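4.2 Folding from an unsorted basket

Shirt folding was tested on the Wurkcombe bench, which uses two arms and parallel grippers. Each trial began with one garment spread on the table. The policy had to pick up the fabric at two points, make the folds, and move the shirt aside. We ran 724 trials, and 337 ended in a fold that both raters accepted. A trial was stopped if the shirt was dropped twice.

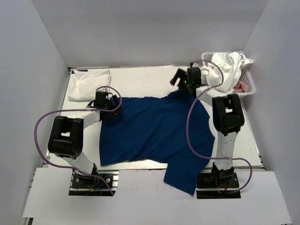 Most failures came early. The grippers closed on two layers when one was wanted, or missed the fabric and closed on air. Once both grasps held, later steps rarely went wrong. Sleeves were the main exception, and Pilach, our baseline, handled them no better.

Figure 3. A navy T-shirt on the bench, with a gripper at each upper corner.

Speed is a separate problem. We set a limit of 40 seconds per fold, while Vy Phí, folding the same shirts by hand, needed less than 20. At this rate the system is not ready for home laundry. Section 4.3 repeats the test with towels.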